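Filed under: Partner Updates / Home & Daily Living

Bristen Household Skills Fund - progress report, second quarter
Project: Pravitthorpe Laundry and Linen Course
Prepared by the course team for the grants desk

You asked last time for fewer adjectives and more laundry. We have done our best.

1. Where the money went

The quarter's spending came to 1,150, against a budget line of 1,739. The underspend is mostly drying racks. We had planned to buy them new from Zustevetti and then the Pētersons guesthouse closed its annex and let us have theirs for the price of the van. They squeak, but they hold a wet duvet cover, and we would like to move the difference into the autumn session if you have no objection. A revised budget sheet is attached to the email, in the format you prefer, with the columns you added in April.

2. What was taught

The course now has 4 units: sorting, washing, drying and folding. We had assumed that folding would be the easy one and gave it a single evening. It has since eaten most of June. People arrive with firm opinions about the T-shirt, usually inherited, and will defend a sleeve-first fold with more heat than they bring to anything else in their week.

We settled on teaching one method and tolerating the rest. The shirt goes flat on the bed, front up, sleeves and collar dealt with first, hem last. Smooth it before the first fold and again before the second. Printed shirts get the lettering kept on the outside so they can be found in a drawer without excavating it. Darks and whites can share a pile once they are clean, a point that caused a surprising amount of argument.

We also moved the practical work out of the hall and onto ordinary beds. The hall tables were the right height and taught people to fold beautifully on hall tables. At home there is a bed, a bedspread with some texture to it, and everything else that has ended up on the bed since morning.
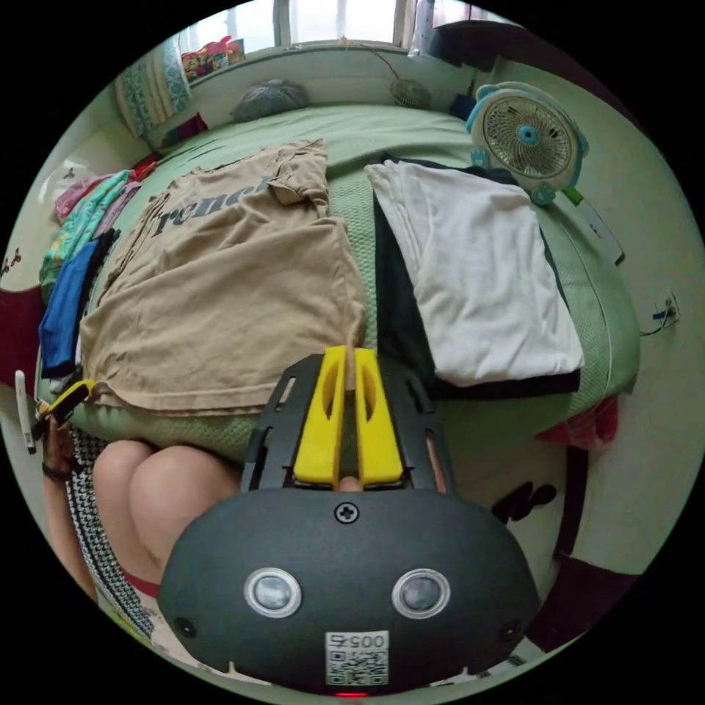
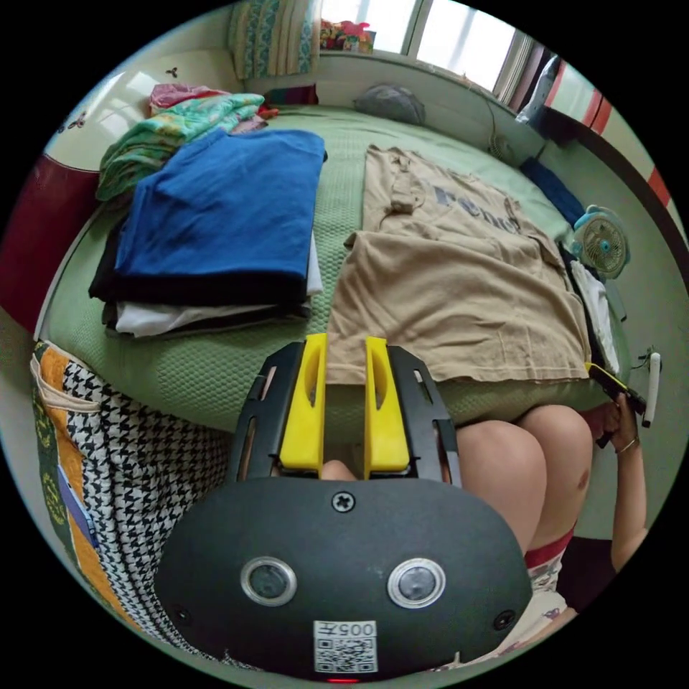
The printed T-shirt is laid out flat on the bed, with folded clothes to one side, in both.

One participant wrote on the feedback form that the shirts were fine but she would trade the whole unit for twenty minutes on fitted sheets, which she has been rolling into a ball and hiding for her entire adult life. Several others had underlined the same request on theirs. We have taken the hint, and fitted sheets get their own evening next quarter.

3. What did not go well

The take-home card was too long. It ran to 7 steps for a T-shirt, and by step five most readers had put the shirt on. The new version is shorter and has larger type.

Attendance dipped when the evenings got warm. We moved the start to 6:30 p.m. and it recovered a little. We are not going to claim it as a triumph.

The sock exercise has been withdrawn. We would rather not go into it - the basket of singles is available for inspection at Pravitthorpe.

4. Next quarter

Fitted sheets, as above. A repeat of the sorting unit for those who joined late. A short session on what to do with clothes that are neither clean enough for the drawer nor dirty enough for the wash, and which in most homes live on a chair.

We need your answer on the underspend before we book the room for autumn.

We use cookies to remember your preferences and measure visits to this site. Accept all | Manage settings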